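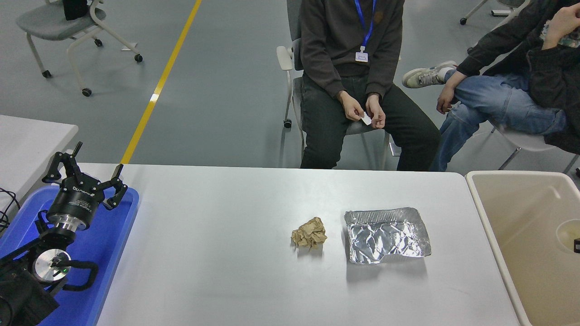
Lockyer, October

Paper, Foil, Film: Your Sorting Questions, Answered by Me

I've been running the packaging page for the Husevley Sorting Project for a while now, and the same questions keep landing in the inbox (plus a few that get asked across the table while I'm holding somebody's takeout tray). So I've put them in one spot. I'm not a waste engineer. I'm a person who likes a well-sorted bin a little too much, and I've spent a silly number of hours with brown paper and foil in my hands.

One thing before you dive in: rules change from town to town. What I say about pickup goes for Lockyer and Husevley. Valtham has its own hauler and its own list, and I'll mention it where I know it's different.

Does crumpled brown paper still count as paper?

Yes! This is the question I get most, and I love it because the answer is so cheerful. A balled-up wad of kraft paper, the tan stuff that comes stuffed around a mug or a pair of shoes, goes in with the paper. Wrinkles don't hurt it one bit. The fibers are the same whether the sheet is flat or looks like a baked potato.

What I'd ask you to do is open it up first. A ball about the size of your fist can hide a packing slip, a silica packet, a strip of tape or the little bag of screws you're going to be looking for next week. Pull it apart, give it a shake, press it more or less flat and drop it in.

Do I really have to flatten it?

No, our hauler will take it either way. I flatten mine because I get a lot more in the bin that way, and because a light ball of paper will roll right off the top of a full one and down the driveway. Ask my neighbors.

Better yet, save it. I keep a stack of kraft sheets folded in a drawer and I almost never buy wrapping paper anymore. It cleans windows pretty well too, lines the bottom of the compost pail, and if you iron it on low you can cover a schoolbook with it. (I've done the ironing exactly once. It was lovely and I felt ridiculous.)

What about kraft paper with tape on it?

Small bits of tape, fine. If it's more tape than paper, tear off the taped section and put that in the trash. The gummed brown paper kind, the one you have to wet to make sticky, can stay on. The kind with strings running through it I cut away, and I'll admit I grumble while I do it.

And greasy paper?

Compost if you have it, trash if you don't. A translucent spot where a muffin sat is okay for our compost pile at Husevley. Paper that's soaked through with fryer oil I'd keep out of everything except the trash. Valtham takes food-stained paper in the green cart, last I checked, so lucky them.

My foil tray is all bent up. Is it ruined?

Not at all. A rectangular aluminum tray can be dented, creased and squashed till the bottom looks like a road map, and it's still aluminum. Nobody at the other end is going to cook a lasagna in it. Metal gets melted, so the shape only matters for getting it through the sorting line.

The thing that does matter is food. Rinse the tray or wipe it out. You don't need to get it gleaming, you just want the sauce gone, and the corners under the rim are where the cheese hides. I run a soft brush around there with whatever dishwater is left at the end of the night. Takes me less time than finding the lid to a plastic container.

Should I crush the tray into a ball or leave it flat?

Okay, this one gets people going! Loose sheets of foil, the kind off a roll, should be scrunched together into a ball, and the bigger the ball the better. Little scraps get lost. I keep a foil ball going on the kitchen windowsill and don't put it out until it's larger than my fist.

Trays are different. I leave those close to their own shape, maybe folded once if they're huge, so whoever is sorting can tell at a glance what they've got. If yours is already crumpled, don't bother trying to straighten it out. You'll just cut your thumb on the rim. I have a scar.

Is the cardboard lid foil too?

Sometimes it's plain white card, sometimes it's card with a shiny layer on one side. Try to peel a corner. If a silvery film comes away from the paper, it's a mixed material and in Lockyer it goes in the trash. Plain card goes with the paper, as long as it isn't wearing half of your dinner.

How can I tell foil from that shiny plastic stuff?

Scrunch it and let go. Foil stays scrunched. Chip bags and a lot of gift wrap will slowly open back up in your hand like they've changed their mind. That's metallized plastic film and it can't go in with the aluminum, no matter how silvery it is.

The scrunch test is the first thing I show anybody who sits down with us. It works on kids, it works on skeptical uncles, and it's weirdly fun. A warning, though: a clear plastic bag can flash silver under a bright light when it's wrinkled, and I've had people swear to me it was foil from six feet away. Pick it up before you decide.

Where does the plastic bag go, then?

In Lockyer, soft plastic does not go in the curbside bin. It goes to a film drop-off, and ours is inside the front doors at the Aton building, to the left of the stairs. The collection box is open from 7 in the morning until the building closes up for the night.

Clear bags, bread bags, produce bags, the air pillows out of a shipping box (pop them first!), the wrap off a case of paper towels, all good. It needs to be clean and it needs to be dry. Crumbs get shaken out over the sink. If there's a paper label stuck on, I cut a square around it and toss the square.

Why can't it go in with everything else? My cousin's town takes it.

Some do, and I'm jealous. Where we are, bags wind around the turning parts of the sorting equipment and somebody has to stop the line and cut them out. One bag full of air can also carry a bunch of perfectly good cans off in the wrong direction. So please, no bags in the curbside bin, and no bagging your recyclables either. Tip them in loose.

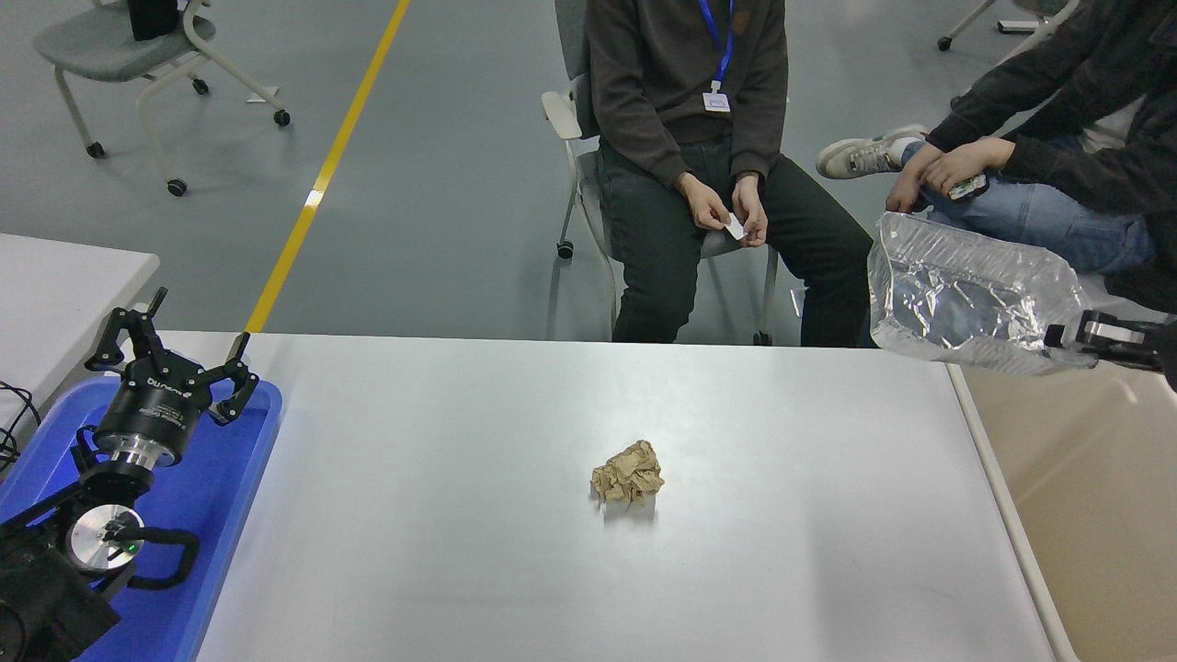 Do I sort plastic first or paper first?

Whichever is bugging you most. My own habit is to take the bags away first. They drift, they cling, they catch a draft and end up on the floor, and once they're gone what's left on the table will sit still for you. Paper can wait. A ball of kraft isn't going anywhere unless you've got a cat.

After the film I do the metal, then the paper, and then I look hard at the sad little pile of things I can't place. Mine usually comes down to 3 or so items, and one of them is always a pump top from a soap bottle.

What kind of table works for this?

Something pale and smooth that you can wipe. White is great. You can see every crumb and every stray staple, and a bit of clear film shows up better than you'd think because of the shine and the shadow. I tried sorting on a dark wood table at home for months and kept missing the see-through stuff completely.

Put your bin at one end, right up against where you're working, so you can slide things over without getting up. Bins with a wide rim are nice because you can rest your wrist there. And leave yourself some bare table in the middle! People cover every inch with stuff and then wonder why they feel overwhelmed.

How much do people throw in the wrong place, anyway?

We did a tally last spring at Husevley, just for paper, foil and film. Out of 443 pieces that came across the table, 361 had started out in the right bag. I thought that was terrific. Most of the misses were soft plastic tucked in with paper, and a good chunk of those were mailers with a paper outside and a bubble lining. Those are sneaky. If you can tear the layers apart, do, and if you can't, trash.

Can I come and sort with you?

Please do. There are chairs, there's always more packaging than hands, and you're welcome to just sit and watch for a bit until you get the idea. Bring one bag of your own mystery items if you like. Short sleeves or pushed-up sleeves are best, and if you've got sensitive skin, bring thin gloves for the tray rims.

I can't save a spot ahead of time, but I've never had to turn anyone away.

Is it worth rinsing things if I'm on well water or it's been a dry summer?

Use water you already dirtied. Dishwater, pasta water once it's cooled off, the last inch in the mop bucket if you're brave. A foil tray can also be wiped out with a used napkin, and then the napkin goes in the compost. I did it that way for an entire August and it worked fine.

I found something that isn't on this page. Now what?

Send it to me through the form on the Husevley site, with what it's made of if you know, and whether it passes the scrunch test. I answer in the evenings, usually with a cup of tea going cold next to me. If it's a question for Valtham I'll pass along their number, because I got their rule on milk cartons wrong once and I'm still hearing about it.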